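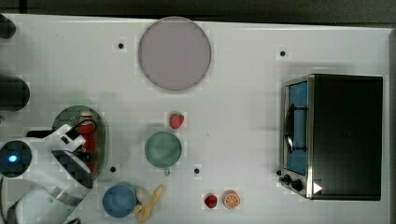

Setting up your first pick-and-place task with the Kemano tabletop kit

I've had the Kemano kit on my bench since November, and the question I get most is how long it takes before the arm does something useful. My answer is one evening, if you do things in the right order (I didn't, the first time, so learn from me!). The kit costs $1,215 with the kitchen play set included. You'll also want about an hour with no kids or cats nearby.

Step 1. Bolt down the arm
Radeck supplies the base clamp, and it's a good one. Put it at a corner of the table so the arm can swing across the whole top. Tighten it, shove it, then tighten it again. Mine crept a little on day one and every saved position went off with it.

Step 2. Power up and home it
Plug in, flip the switch, and keep your hands back while it homes. If it stops halfway, check the cable at the elbow first. I lost most of a Wednesday to that cable.

Step 3. Lay out your stuff
Start with a white table if you can, because the toy food pops against it. I keep the red bottle in the green tray on the arm's side, the plate up top and the toaster oven over on the right with its door facing in. The banana and the strawberries can go pretty much anywhere. Leave a gap around whatever you're grabbing, wide enough for open fingers plus a bit of slop.

Step 4. Teach the grab
Open the Prosteo app and hit Teach. Guide the gripper over the bottle, drop down slowly, close, and save. Then save a second point straight up from there, so the arm lifts before it travels. Skip that one and you'll be dragging the tray along for the ride.

Step 5. Run it slow
Set speed to 20 percent and do 6 runs in a row without touching anything. If two of them miss, go back and re-teach the grab point. Don't crank up the grip force, that just squirts the bottle sideways.

What I'd change
The printed manual is thin, and the finger pads pick up dust like crazy (a damp cloth sorts it). My friend Aurelio Pacheco has the Camacho kit, and his app is prettier, but I like my clamp better. Spare pads come in packs of 2, so add one to your order while you're at it.

Next up, I'm teaching mine to put the banana on the plate.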